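Ticket 2776 - Clunus build, wrist cam view tilted in sim
Status: open
Opened January 11, 2019

Home build, running the bathroom room in Skellurum before I touch the real arms. Gripper cam comes up rolled over, body cam usable. Both grabs:

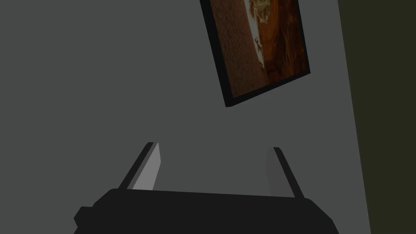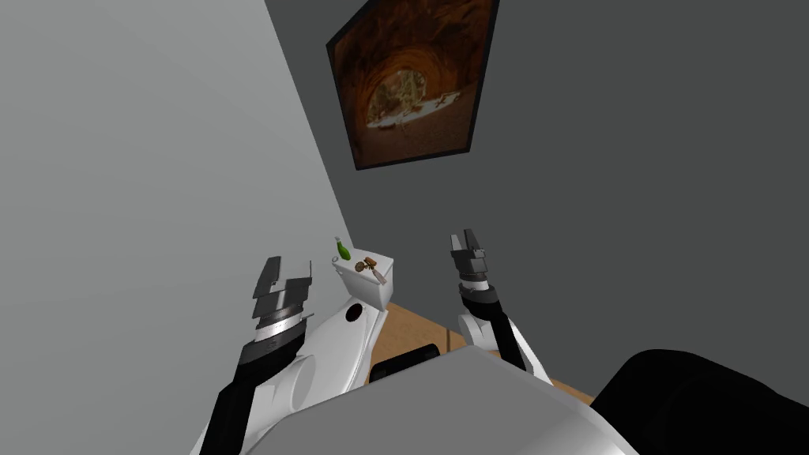
Tried so far
- restarted sim 3 times, same roll
- zeroed wrist joint by hand, no chnage
- swapped in the older Ferreira mount file - worse, put it back

Guessing the camera offset gets applied twice, once in the mount and again in the arm file. Will pull one out tonite. Anyone got a known good mount file for 2 arms? Pls attach.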